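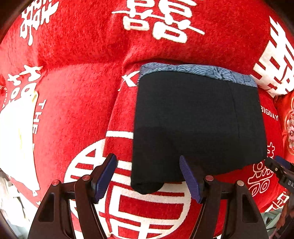

Laundry folder, part time, Rurkell Wash and Fold

We are hiring a part-time folder for our shop on Negussie Street. The job is folding and packing household laundry that customers drop off: underwear, T-shirts, towels, sheets and blankets. Most orders are mixed, so you will go from a pair of boxer briefs to a plush blanket and back again all shift.

What you will do

Sort clean items by order number and fold them to our house pattern. Underwear is folded flat into a rectangle with the waistband at the top. Blankets are folded last and bagged separately. Match socks, set aside anything with a stain or a loose seam, and fill in the order slip. A normal shift is 137 items, more in March when people bring in their winter bedding.

Hours and pay

Four shifts a week, 7 a.m. to noon. Pay is $178 per week to start, reviewed after eight weeks. Training is paid at the same rate.

What we ask

You can stand for most of a shift and lift a full laundry bag. You do not need experience. You should be fine with handling other people's clothes and keeping quiet about them. No strong perfume or hand lotion at work, please.

How to apply

Write a few lines about yourself and the mornings you can work, and leave them at the counter for Letay Hadgu, or mail them to Rurkell Wash and Fold, 482 Negussie Street. Please include a phone number. Trial shifts last two hours and are paid.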